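Can a robot do the unpacking yet?

I keep asking about the dull jobs, and unpacking is high on my list. Boxes, foam, bags, the lot. I read 219 comments on my August post and most of you want the same thing.
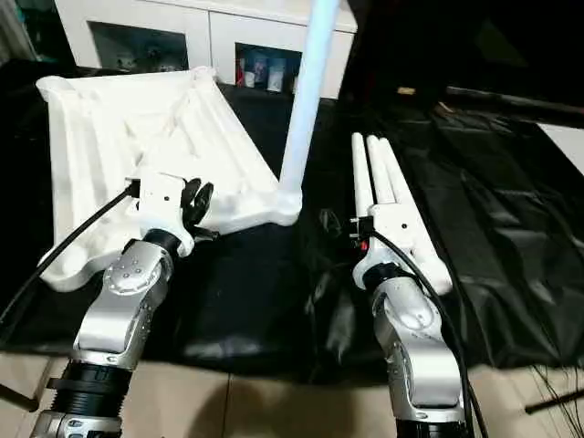 Left gripper on the foam tray, right hand free.

Foam is awkward. It has ridges and hollows everywhere, and it weighs almost nothing - squeeze too hard and it crumbles. I'd still bet on a person for a full box. For holding one piece, I'm less sure.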